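About Tranus

Welcome, and thank you for clicking on the page that most people skip! We are a small firm that makes and sells cloths for the home: dishcloths, dusters, drying cloths, the odd table mat, and a few larger things like oven cloths that come and go with the seasons. If you have bought from us already then you probably know us by the folded bundle that came through your letterbox, and if you haven't, we hope this tells you a bit about how we go on.

Tranus began as a market stall with 39 cloths on it, all hemmed at home on a kitchen table, and we sold nearly all of them on the first morning to people who had mostly stopped to ask where the bread stall had gone. We did the market for several years after that (rain, wind, one very memorable gazebo) before we gave in and took a proper address. Our building dates from 1891 and was a seed merchant's for most of its life. It has been altered a good deal since, and upstairs you would hardly guess its age, what with the white ceiling and the long lights, but the front steps are the old ones and they are worn down in the middle, so do mind them if you come to collect.

Most of what we do happens in one big room. We never got round to splitting it into smaller rooms, and now we wouldn't want to. Cloths are checked, folded and put up in bundles at the tables, orders are answered a few steps away, and anyone who wants a second opinion on a colour only has to hold the thing up and shout. 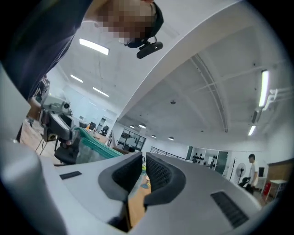
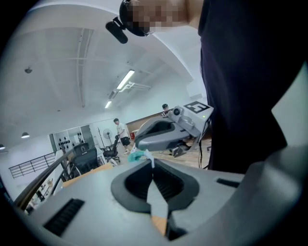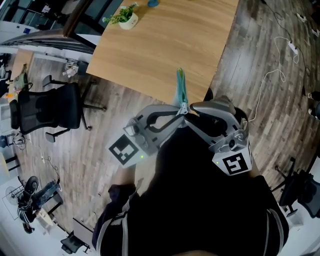 Colour takes up more of our time than you might think. We dye in small lots, and no two lots come out quite alike, which some customers love and others write to us about. The greens are the worst for it. A cloth that looks properly teal under the long ceiling lights can go almost grey by a kitchen window, so we try everything in both before we settle on a name for it. The plant in the white pot, near the far edge of the wooden table in the last picture, gets used for this too, as a sort of leaf green to hold things against when we've been staring at blues and greens for an hour and can't tell one from another any more. It isn't very scientific, but it has settled plenty of arguments.

We offer three ranges at the moment. Imov is our everyday cloth, quite thin and quick to dry, and it's the one we'd point you to if you only want to try us out. Zamani is heavier, with a raised weave, and it's better for scrubbing pans and for the sort of hob you've been putting off. Julteck is the newest, a mat with some grip to it for standing glasses and cups on after washing up. It took us 184 samples to get Julteck right and we still have a good many of those samples in use at home, including the ones that curl.

Everything can go in the machine at forty. Please don't use fabric softener, it coats the threads and then the cloth just pushes the water about. If a hem comes undone within the first year, send it back and we'll sew it up again and post it to you free of charge. We mended around 1135 cloths last year, a lot of them well past their first year if we're truthful, but we don't like to turn away a favourite.

You are welcome to collect your order from us if you live nearby. Ring the lower bell (the upper one hasn't worked in ages) and somebody will come down. The seconds shelf is by the door and it's cash only, sorry. In November we close for a week to count the stock, and orders placed then will go out as soon as we're back at the tables.

Page last updated October 28, 2026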